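## About Drarkdale College

Drarkdale College is an independent further education college for students aged 16 and over. It was founded to serve the town and the farming villages along the Tuvness road, and most of our students still travel in from those villages each morning. We offer full-time courses, evening classes and a small programme of day-release study for local employers.

### Our history

The College opened with 38 students in the upper rooms of the old corn exchange. Teaching was limited at first to bookkeeping, shorthand and domestic science. The present site on Jin Lane was bought some years later from the parish, and the main hall, library and east wing were built there in stages. The corn exchange rooms were kept for evening classes until the east wing was finished.

The College has been a charitable trust throughout its life and is overseen by a board of governors, which meets each term. Minutes are held in the library and may be read on request.

### Teaching and courses

There are 17 full-time courses, grouped under two faculties: Arts and Languages, and Business and Care. Students are normally taught in groups small enough for tutors to know each person's work well, and every student is given a personal tutor on enrolment. Written reports are sent home in January and again before the summer examinations.

Evening classes run from 6.30 pm to 8.30 pm during term. Bookkeeping remains the most popular – as it was in the first year – followed by Spanish and pottery. No earlier qualifications are needed for evening study.

### The Principal and staff

Gert Radebe was appointed Principal after a long career in adult education, and continues to teach one history class each year. The College employs 84 members of staff, many of whom live in the town. Staff may be contacted through the main office, and parents are asked to speak first to the personal tutor on any matter concerning a student's progress.

### Community and partners

The College has a long-standing agreement with Clitosance, the local care provider, under which students in Business and Care complete a placement in their second year.

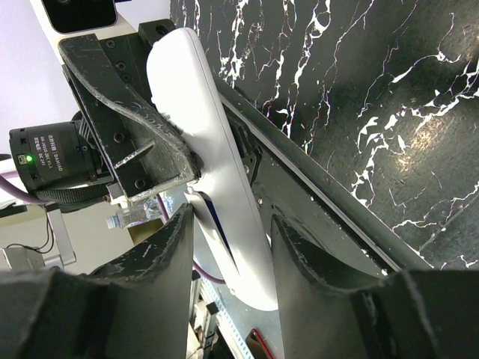

Placements last for one full term and are supervised jointly by a tutor and a senior member of the provider's staff. Students keep a written journal, which forms part of their final mark. The main hall is also let to local societies outside teaching hours, and the Tuvness Choral Society has rehearsed there for many years.

### Visiting the College

Prospective students and their families are welcome to visit during term by arrangement with the main office, which is open from 8.45 am. Visitors should use the Jin Lane entrance and sign in at reception. Application forms, the current fees and details of bursaries may be collected there or requested by post.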